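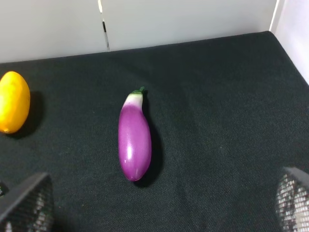 Purple eggplant on dark fabric

Ticket 1881: Saved search alerts sending the wrong listings
Product: Tirberg listing search
Status: Solved
Opened by: Mendedetti rentals desk

Original report

Hi team! First off, we love the new saved searches. Our renters picked them up right away, and the phones are a lot calmer in the mornings. We do have one odd problem, though. People who save a search for two-bedroom apartments in Bilyk are getting alert emails full of houses, studios and even a couple of parking spaces. When they open the same saved search on the site, the results look fine. It's only the email that goes wrong.

What we've tried so far:
Deleted the search and saved it again (same thing)
Switched from daily to weekly alerts and back
Tested with a brand new account, which got the right listings the first night and the wrong ones after that

Reply from support

Thank you for such a great write-up! The new account test is a huge help, and it gives me a good idea where to start digging. Could you open one of the bad emails, scroll to the very bottom, and send me the short code next to "Manage this alert"? Two or three of them would be even better.

Reply from Mendedetti

Sent you three by email. They all end in 13, if that means anything!

Reply from support

It means a lot! That ending is the version number of the filter list the alert was built with. The site is on version 14. So the search page reads your filters with the new list, and the email job is still reading them with the old one. In the old list, the slot that now holds "apartment" was used for "all property types".

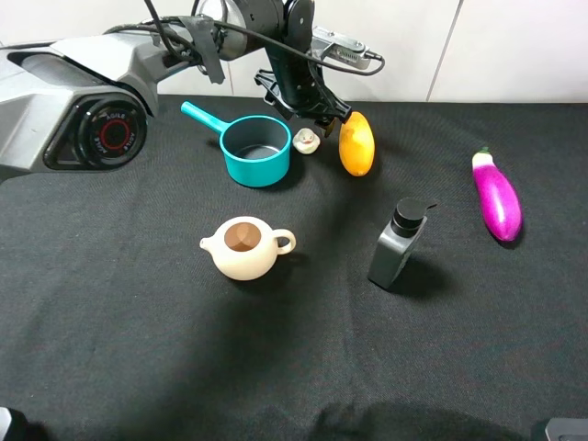

I checked the log for your office and found 387 saved searches with the same mismatch. All of them were edited or created after the April update. Older searches that no one has touched are sending the right listings, so please leave those alone for now.

While we fix the email job, there is a way around it. Open the saved search, click Edit, set Property type to Any, save, then set it back to Apartment and save again. Wait for the page to show the green "Filters updated" bar before you close it. I ran this on a test search for Bilyk and the next alert had only two-bedroom apartments in it. Very happy to see that one land!

Reply from Mendedetti

Worked on the first four we tried! One question: we also pull listings from the Brorkico feed. Do those need anything extra?

Reply from support

Good catch. Brorkico listings use their own property type names, and "flat" was not being matched to "apartment" at all. I've added it to the map, so your renters should see more homes in their alerts, which is a nice bonus.

Update, 4:30 pm

The email job is now on version 14. I re-ran alerts for a batch of 100 searches and compared each one to the site results. All matched. The rest are queued for tonight, and you don't need to edit them by hand.

Reply from Mendedetti

Checked over breakfast and every alert in our test inbox is right, Brorkico ones included. Fantastic work, thank you so much! Can we get the version number shown on the saved search page too? It would have saved us a lot of guessing.

Reply from support

Love that idea. I've filed it as a feature request and linked it to this ticket, so you'll get a note when it's picked up. Marking this one solved. Reply here if a stray parking space shows up again and the ticket will reopen.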